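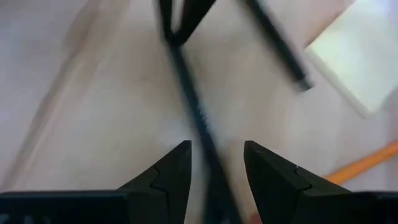 Two black fingers, facing each other

Hi all,

Efua Sarpong wrote:
> Has anyone here refinanced with Trestard? They quoted me
> $2747 in closing costs and I can't tell if that's high.

We used them in December, Efua! Ours came in at just over 2000, but we already had a recent appraisal, so that helped. Ask for the fee sheet line by line – I found a $100 courier charge on mine and they dropped it as soon as I asked. The whole thing took 17 days. Cecilia went with Jurberg instead (lower rate, much slower), so maybe ask her too?

Benedicta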